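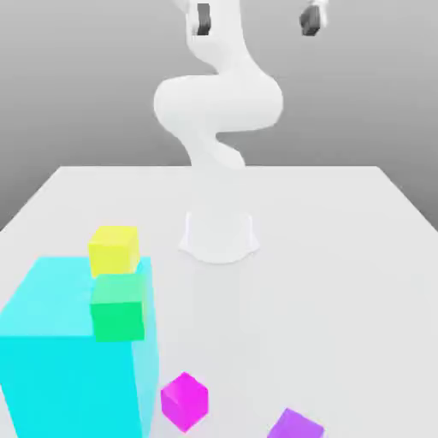

Rindton council race: did anyone else sit through the forum?

mapleandmain
Two hours on folding chairs and the first 55 minutes went to parking. Vasconcelos wants meters on Cirier Street, Cusi wants them gone. Neither would say what happens to the bus line.

old_ward_11
Cusi did say. She'd keep the route and cut the late run. You may have been asleep, I saw several of you.

mapleandmain
She said she'd "look at" the late run. My landlord has been looking at my gutter since March.

tjk_rindton
Tarcísio Vasconcelos at least brought a budget. You can dislike the meters, but he had a number for what they'd bring in.

old_ward_11
He had a number. He read it off a card and then read a different one off the next card.

pia.dell
Last primary in this ward was decided with 1129 ballots cast. So whoever gets the Montecinos Apartments to show up wins, and neither of them has knocked there. I live there. I have a doorbell.

tjk_rindton
Yaneth Cusi's people were in the lobby Tuesday-ish, my sister got a flyer.

pia.dell
The flyer was for carpet cleaning. Same shade of green, I'll give you that.

mapleandmain
Still voting Cusi, I think. Grudgingly, and from a legal parking space if I can find one.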